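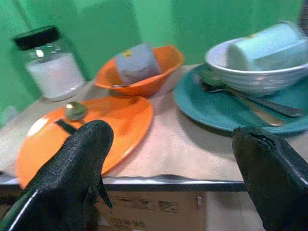 Flunport Technical College opened with 19 students in two rented rooms over a hardware store. The first classes were drafting and shop math, held in the evening for people who worked days at the Saarela boatyard. There was no catalog that year. The course list was typed on one sheet and taped to the street door.

The yard closed its training program a few years later and asked the college to take over its apprentices. Enrollment went from a few dozen to 109 in one term, and classes moved to the old Skemora school building on the east side of town. The college bought the building after renting it for 4 years, and it is still our main campus.

## Where we are now

We enroll 586 students, most of them part time. We offer two-year degrees in:

- Marine and diesel technology
- Electrical and controls
- Surveying and drafting
- Business office practice

Credits in the first three transfer to most state programs. Check with an advisor before you sign up for electives, as the transfer rules for those change from year to year.

Evening sections are still the larger half of the schedule. Day sections run in the Skemora building. Welding, engine work and anything that needs a crane is at Flodeck, our shop annex by the river, with its own parking lot off the access road.

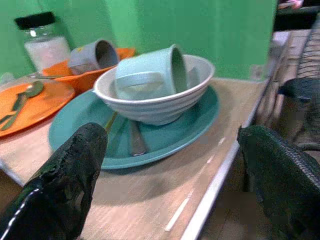

One graduate of the surveying program wrote to us that the evening schedule was the only reason she finished, and that she would have liked the Flodeck shuttle to run later than it did. It now runs until the last evening class lets out.

## Visiting

The front office is open on weekdays and can set up a tour of either site. Fall term starts in August. Applications are taken all year, but electrical and controls fills early, and late applicants may be placed on the list for spring.

Page last updated March 15, 2025.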